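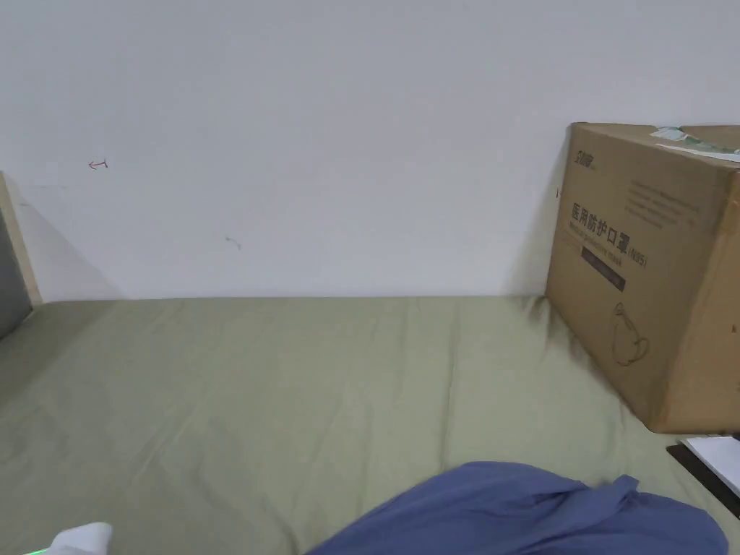

How often does a fitted sheet need to come off the bed and be washed? Once a week if someone sleeps in the bed every night, and every two weeks is fine for a spare bed that gets used now and then.

March 24, 2022

GRASTEX PUBLISHES SPARE BED SURVEY, DROPS "STAYS ON FOR GOOD" CLAIM FROM ITS FITTED SHEETS

Grastex, the bedding maker, today released the results of a survey of 636 households on how they use and make up a spare bed. The company is also changing the wording on its fitted sheet packs, starting in June.

Of the 636 households, 570 said they use the spare bed for storage at least part of the year. Boxes were the most common answer, followed by folded laundry and winter coats. Very few said they take the sheet off first.

"I was asked to write that our sheets solve this, and I wouldn't sign it," said Akosua Asante, head of product at Grastex. "A sheet is a piece of cloth with elastic in it. Put a heavy carton on it, push the carton to the wall, and the cloth will bunch up at the bottom of the carton. Ours does it and so does everyone else's."

The old packs said the sheet "stays on for good." Grastex tested that line at home, with staff beds, over 30 nights. Corners on the wall side held up fairly well. Corners on the open side did not do as well, mostly on mattresses deeper than the pack allows for. The new packs will give the mattress depth in large type on the front and will say nothing about how long the sheet stays put.

Kazimír Zelenák, who ran the survey, is careful about what it shows. The households were all past customers, they answered by email, and people who keep a tidy spare room may be more willing to reply. "I would not use these numbers to say anything about the whole country," he said. "I have seen bedding surveys that do, and I don't believe them either."

The company has also dropped the word "wrinkle-free" from its plain green and plain gray sheets. Asante said the word was never much use. A sheet that has been folded in a pack shows its creases on the first night, and a bed pushed against a wall is hard to pull smooth along the back edge whatever the label says.

For people who do keep boxes on a spare bed, Grastex offers this advice, none of which requires buying anything:

Wipe the bottom of a carton before it goes on the bed.
Lay an old towel or flat sheet under it.
Lift the box to move it. Dragging pulls the corners loose.
Wash the sheet before a guest arrives, even if it looks clean.

The price of the sheets will not change. Packs with the old wording will be sold until they run out – the sheet inside is the same one.

The full survey questions and answers are available on request from Mio Minami at the Grastex press desk.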